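2022-03-04

Back on the Gevport papers this morning, after a week of putting them off. For anyone picking this notebook up cold: Gevport was the wartime powder works on the river, and what we have from it is mostly the correspondence between the plant superintendent's office and the chemists at the Feltero laboratory, who were supposed to tell the plant what to do and were very often told by the plant that it couldn't be done.

I got through 26 folders, which is better than I expected with the heating off in the reading room (bring a sweater, please, all of you). The letters from the first winter are polite to the point of being painful. By July the two offices are sending carbon copies of everything to Washington, each clearly hoping to be the one believed. I do feel for them both. The superintendent had 200 workers on the night shift and a production schedule, and the lab had a nitration process that had only ever been run in glassware.
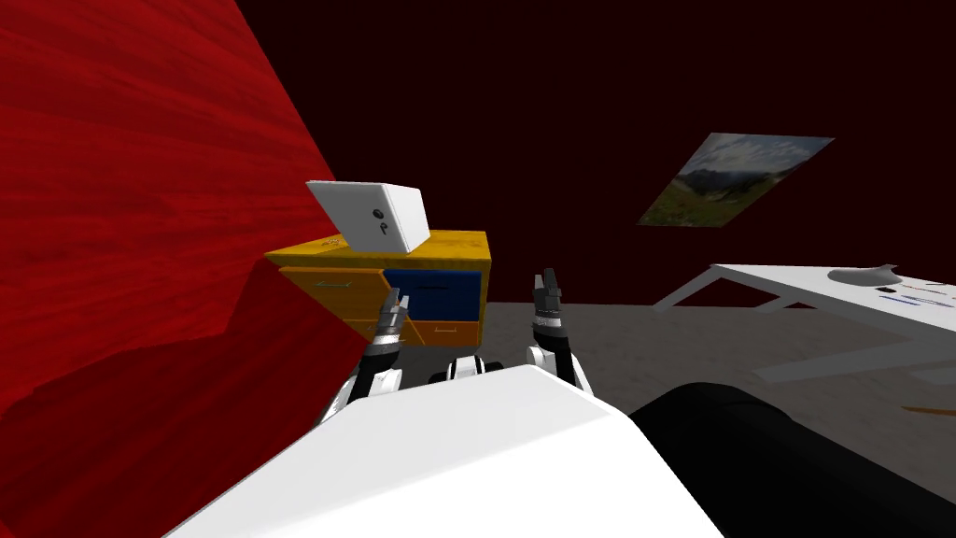
The Bednárik memorandum is the one I most wanted to find, and I think I have it, though only as a typed summary and missing its last page. It asks for a trial batch of 2000 pounds before the second line opens. Somebody has penciled "no" in the margin, and I would dearly love to know whose hand that is. I compared it with the signed letters in folder 9 and talked myself into a match, then out of it again after lunch, so let's leave it as unknown for now.

One correction to my own earlier notes — I had written that the Lident contract covered the whole second line. It covered the drying houses only. Please fix this in the timeline if you have it open before I do.

Still to do: order scans of the payroll ledgers, roughly 20 of them, and ask whether the blueprints can be unrolled without the conservator present. Also check the box list against the shelf, as folder 14 turns up twice and 15 I couldn't find at all. I'm back in on Monday and will start with the accident reports.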